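Workshop notebook, July
Garden furniture: sling fabric, Rorisby lounger

Fabric panels received from Plasix and cut to 70 cm width. Side hems stitched and rails fitted at Waltau.
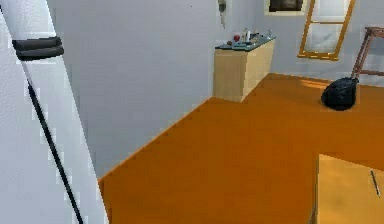
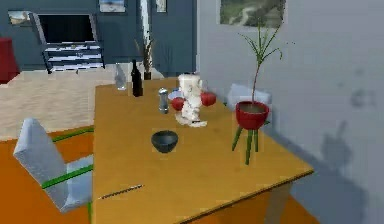
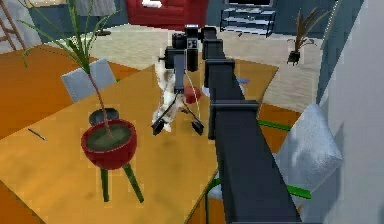 Load test begun at 14.00 with 40 kg on the seat panel, increased to 200 kg over the afternoon. Sag at the centre was measured after each step. The left hem pulled at the third rail screw; thread to be changed before the next trial. Wheel brackets from Cabanatuan are still awaited under order 1076. Colleagues are asked not to remove the clamps.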